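From: Sandra Dunmore
To: Lindgate Costume and Runway list
Date: 2026-09-20
Subject: Re: Hem lengths for the Ramau show (and the matter of the shoes)

Gyu-bin Kwak wrote:

> Has anyone settled what we're doing about hems for the closing
> section? Thenmozhi has me down for the long green coat and the
> sleeveless thing with the train, and as pinned they both puddle
> on the floor by a good 3 inches. I asked Colin and he said "walk
> taller." Also, are we really doing the whole show in one pair
> of shoes each? My feet would like to know before November.
>
> Gyu-bin

Gyu-bin, all,

I can answer most of this, which will surprise those of you who remember last year's fitting schedule.

Hems first. Colin's advice has a long history in this group and I believe it was first given to me, in a doorway, with one foot through my own lining. Please ignore it. Thenmozhi has agreed that anything worn down the Ellwood Hall stairs gets taken up to the top of the shoe at the front, and the back can do what it likes. The train stays because Shakuntala designed the train and Shakuntala has seen the stairs and is at peace with them. If you are wearing it, you get a handrail and a person at the bottom. I have put myself down as the person at the bottom.

The green coat is a different problem. It was cut for someone in the Allik show who was about a foot taller than anyone we know, and taking up the hem drags the pockets down to your knees. Thenmozhi would like to recut from the waist. She needs you in the workroom for an hour, in the shoes, and she would like you to eat beforehand this time.
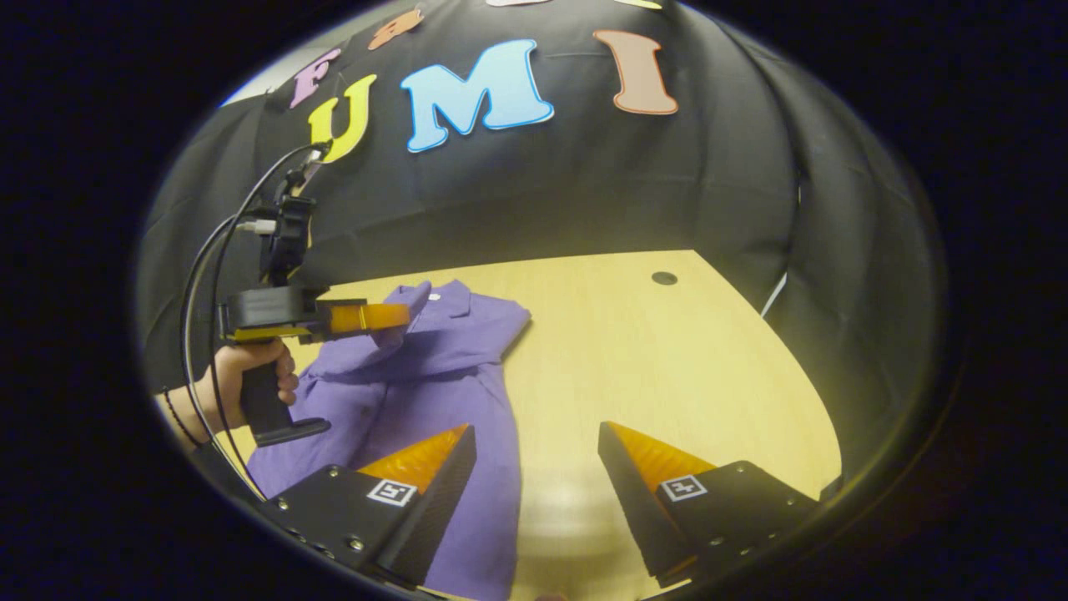

Garment on the table, two grippers.

Shoes. Yes, one pair each, and I'm sorry. We have 36 looks and a changing area the size of a generous closet, and last year 2 people went out in each other's left shoes and it made the local paper. Pick a pair you can walk in, stand in and go down stairs in. They should be black or close to it. If you're unsure whether yours count as close to it, they don't.

Running order: I have a draft, and it's wrong in the middle. Shakuntala wants the three printed dresses out together and Colin wants them spread through the second half "for rhythm." I've heard both cases at length. For now they go out together, mostly on the grounds that she made them and he did not.

Tickets: 77 gone as of this morning. The hall has asked us again not to put chairs in the side aisle, and I have promised again. Whoever put them there last time knows who they are, and so does the fire marshal.

Music is still with Colin. He has sent me a track that opens with nearly a minute of wind. I like wind as much as the next person, but that's a long time to stand at the top of a staircase in a train, so I've asked him to start it where the drums come in. If you have opinions, send them to him and not to me. He says he enjoys the feedback.

Gyu-bin, let Thenmozhi know which evenings you can do. Everyone else, please bring your own safety pins. The group tin is down to buttons and one very old mint.

Sandra

--
Lindgate Costume and Runway list
To leave the list, reply with "unsubscribe" in the subject line. Replies go to everyone, so please check before you complain about someone.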